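Jindura Cup Loan: Second Progress Report to the Qaisi Fund

Reporting period ending January 2023
Prepared by the Jindura project office, Jotport building

Where we are

The cup loan is running on all three floors of Jotport. When we wrote the first report it was running on the ground floor and, in theory, on the others, the theory being a shelf with a label on it. The shelves now have cups. People take them, drink out of them and in most cases bring them back, which is the entire mechanism, and we remain grateful to the Fund for reading eleven pages about it in the original application.

We started the period with 38 cups in circulation. Seven are unaccounted for. We know that cups leave the building in bags and cup holders and that a few come home after a long vacation, so we are carrying them as "away" until the spring and will write them off after that. The disposable cups have been moved from the counter to the cupboard under the sink. This annoyed people more than any sign we put up, and had a better effect than all of them.

The two kinds of cup

The application promised one standard cup. We have ended up with two kinds, for reasons set out in the budget note below and not because we changed our minds (we did that too, but later).

The steel ones are light, stack badly and survive being dropped. Tea drinkers complain that they get hot. The insulated mugs keep coffee warm through a meeting of any length, and at Jotport that is a serious test. They are also the ones people would like to keep, and most of the missing cups are of this kind. We suggest the Fund take this as a compliment to its spending.

The pale green was chosen because it was in stock. We mention this because the first report described a consultation on color. The consultation took place, and its preferred color was discontinued.

Washing and drying

Most of our time this period went into water. Washing a cup takes no effort worth reporting. Getting it dry, on a counter that other people also want to use for their lunch, has taken up two staff meetings and a laminated notice.

We tried dish towels first. They were gone or gray inside a week. We then tried a wire rack, which was a good rack and did the job it was built for, letting the water fall straight through onto the counter. In December we switched to dark surfaces at the drying station on the upper floor, on the reasoning that they would hide stains. They do hide stains. They also show every drop of water in the room, and complaints about "the puddle" went up in the same month that the puddle, as far as we can tell, got smaller.

The current rule is that whoever puts the last cup down wipes the surface. Everyone agrees with the rule. Everyone also believes that somebody else will be putting a cup down shortly, and so the wiping falls to our office at the end of the day. We have added it to the duties list and stopped pretending otherwise.

Budget

The 900 dollars released for this period has been spent on cups, drying and a sample order of cork coasters from Velleo. The coasters were too small for the insulated mugs. They have been accepted by the front desk, where they are doing well under plants. No further order is planned.

The price of the insulated mugs rose between our quote and our purchase, so we bought fewer of them and made up the difference in steel. We did not come back to ask for more, and we hope this is remembered when we do.

Cups and drying surfaces

Steel cup with the cream handle, and the water that goes with it.
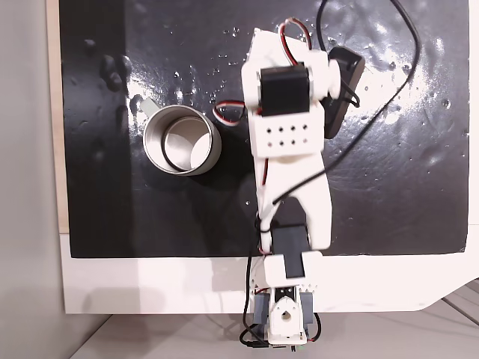
The green insulated mug, on the dark mat.
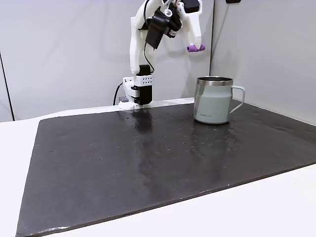
Drops on the dark surface again.

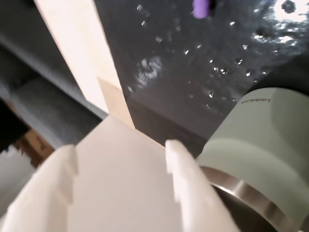
Next period

We plan to try a lighter surface on one floor and leave the others alone, so that we can find out whether the complaints are about the water or about being able to see it. If it is the second, the remedy is cheap and we will be slightly embarrassed. A squeegee has been ordered either way.

We would also like to move the return shelf closer to the elevator. The building manager has agreed in principle and asked for a drawing. We have sent one. He has asked for a drawing with measurements.

Requests to the Fund: permission to carry the small unspent balance from the signage line over to drying, and a decision on whether replacement cups count as equipment or supplies. We have been filing them under both.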